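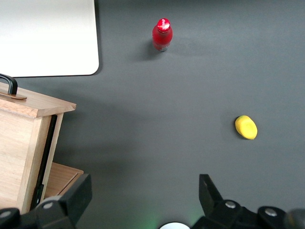
Red bottle on a gray tabletop

Does "adopting" an elephant pay for that elephant?

Mỹ Hồ
Posted Dec 2, 2025 in Zoos and Wildlife Parks
1633 views

My sister wants to adopt an elephant at Castden Wildlife Park for our dad's birthday. It costs $105 a year. You get a certificate, a photo, a plush toy and "regular updates from your elephant's keepers." The sign-up page says the money "helps care for her every day." I read the whole page twice and it never says the money is spent on her, or even on elephants.

I also noticed there is no limit on how many people can adopt the same animal. The park's own newsletter from November bragged about 3128 adoptions, and they have four elephants. So is this a donation, a gift shop purchase, or what? I don't mind giving to a zoo. I mind being told a story about it. Has anyone gotten a straight answer out of one of these places?

Hậu Hoàng
I did it for two years at a different park. The plush was nice. The updates were the same email everyone gets, with the animal's name dropped in at the top, and one time it was the wrong name. My kids loved it anyway so I can't complain too much.

Rüdiger Brandes
I worked in the office of a mid-size zoo for a while, and I would read that wording exactly the way you did. "Helps care for" is picked so that it stays true no matter where the money lands. Where I worked, adoption money went into the general fund. That paid for hay and vets. It also paid for the parking lot and the new menu boards. I don't think that's a scandal, since an elephant does need a building and somebody on the payroll. But I'd stop short of telling your dad he's feeding one.

Write to the park and ask them this, in these words: "Is adoption income restricted to the elephant program, or is it unrestricted?" Those are bookkeeping terms and the person who does the books will know what you mean. If you get back a paragraph about how much the herd loves its supporters, it's unrestricted.

Then ask what the plush and the mailing cost them. At our place that ate a good chunk of the cheaper packages. Some zoos will let you skip the toy, and a few will send a plain receipt in place of the gift box, which matters if you want to take it off your taxes. Ask before you pay. I'd be careful with the updates too. Our "keeper diary" was written by me, and I was scared of the goats.

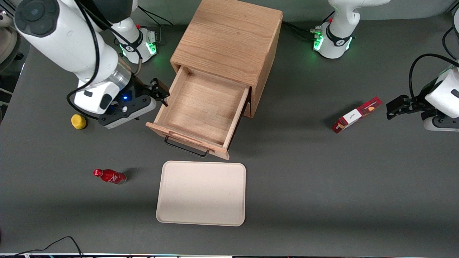 Can you visit the elephant you adopted?

Usually only from the public viewing area, with everyone else. A closer visit is almost always sold separately, and adopting doesn't move you up the list.

Pichit Ongart
Just donate to a group working with wild elephants. Zoos are a business.

Mỹ Hồ
Thanks Rüdiger, I sent your sentence word for word. They answered the same afternoon: "unrestricted, but elephants are a priority." I asked what priority means and haven't heard back. Pichit, I looked at two wild elephant charities and both of them sell adoptions with a plush toy, and the small print reads about the same. My sister is buying it anyway.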